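About Fleremell

Fleremell is a small cooking school on the ground floor of an old grain store. The building went up in 1797, and you can still see the hoist beam over the front door if you look up before you ring the bell. We teach home cooks, mostly grown-ups and the odd brave teenager, and we love it!

Hazel Blackwood and Marcus Lindgren opened the school after years of cooking in other people's restaurants. Hazel wanted to teach bread. Marcus wanted to teach everything else. Their first class was a soup night in April with two students, both of whom still come back for the autumn pasta course (and one of them now brings her own rolling pin).

We keep classes to 16 people. That gives everybody room to chop, and it means your teacher will have tasted your sauce at least once before you sit down to eat it. You don't need any experience. If you have never peeled an onion, come to Kitchen Basics. If you have been baking for years and your sourdough still comes out flat, Hazel would be delighted to meet you - bring a loaf and she'll cut it open with you.

Fathima Sheikh runs our spice and rice classes and writes the recipe sheets you take home. Delphine Obi teaches pastry, from plain shortcrust up to the layered doughs that take a whole weekend. Sunita Esposito looks after bookings, allergies and the waiting list, so hers is the voice you'll hear on the phone.

Most of our vegetables come from Rieger, a family farm up the valley, and the menu shifts with whatever they have plenty of. Last year that meant a lot of squash. We had squash dumplings, squash bread and a squash cake that Delphine is still proud of!

Our recipe library has 604 recipes in it now, all cooked in class, and past students can borrow from it any time the school is open.

Come by and say hello. The kettle is usually on.

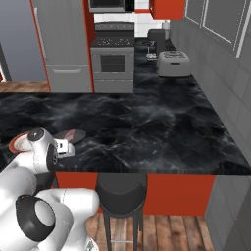

Marble counter, red-orange panels and a black bar stool.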